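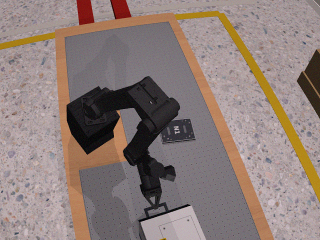 Workshop tips: comparing two grippers on one arm

Change only the gripper. Keep the same arm, speed and starting pose, or the scores mean nothing. Sabina Procházka runs both of ours, the Zatgate and the Rellunora, through the same 228 tries in simulation before any bolts come out.

Bring two-finger tips in square to a handle. Log a slip as a miss, even if the part moved.

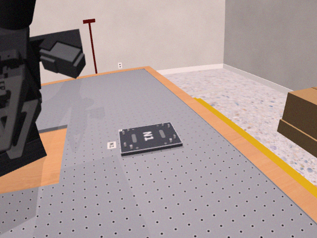 Plate N1 with its matching label on the bench.

Label the bench as well as the plate – it saves hunting through the logs later. Turn the plate a little between runs. A gripper that only works on a straight plate isn't worth keeping.

Check what the side camera can see past the arm. If the wrist hides the pegs, move the camera 6 inches and start the count again.

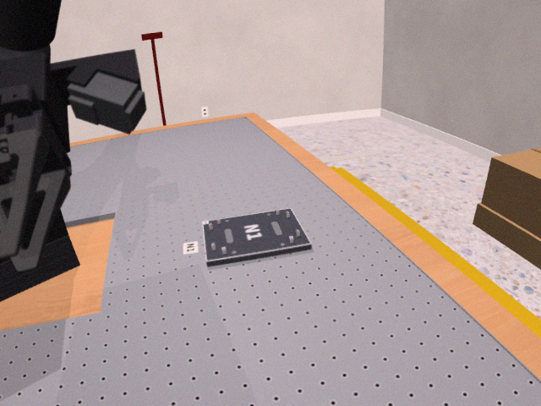
Gripper clear of the plate, all eight pegs in view.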